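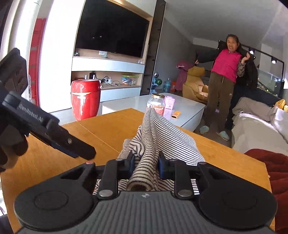 Striped cloth on the wardrobe table, Stage 3.

Graris Studios – Pre-shoot inspection, reality series "Drellach House"
Completed by: Tahsin Roy, floor safety
Reviewed by: Ruairí Foley, line producer
Period: April block, before contestant entry

1. Access and exits
Main door, garden door and confession room door open outward. PASS
Exit signs lit on battery. PASS
Comment: garden door closer is slow. Adjust before the live eviction.

2. Rigging and lighting
Safety bonds on all overhead fixtures. PASS
Load plates legible on truss. FAIL
Comment: plate over the kitchen is painted over. Rated load per the drawings is 1,000 lb. New plate ordered from Farahani Rigging. No fixtures to be added on that run until it is fitted.

3. Electrical
GFCI outlets tested in kitchen, bathrooms and pool deck. PASS
Cable ramps across camera corridor. FAIL
Comment: two ramps missing at the bedroom mirror. Corridor is dark during takes. Re-inspected at 4:30 p.m. – ramps in place, closed.

4. Task area (Jitasora challenge)
Platform guardrails fixed, no movement under hand load. PASS
Crash mats butted with no gaps. PASS
Pool depth marked on both sides. PASS
Comment: stunt coordinator to walk the course with each contestant. Eliminated contestants leave by the left ramp only.

5. Audience seating (finale)
Capacity sign posted, 200 seats. PASS
Aisle lights. N/A – not yet installed
Comment: Foley asked for an extra row at the front. Not approved. The row would block the camera crane track.

6. Wardrobe and props
Flame-retardant certificates for drapes. PASS
Steamers unplugged when unattended. PASS
Comment: certificate for the lounge drapes runs out before the finale. Renewal requested.

Open items: 2.2, 5.2, drape certificate.
Sign-off for contestant entry withheld until 2.2 is closed.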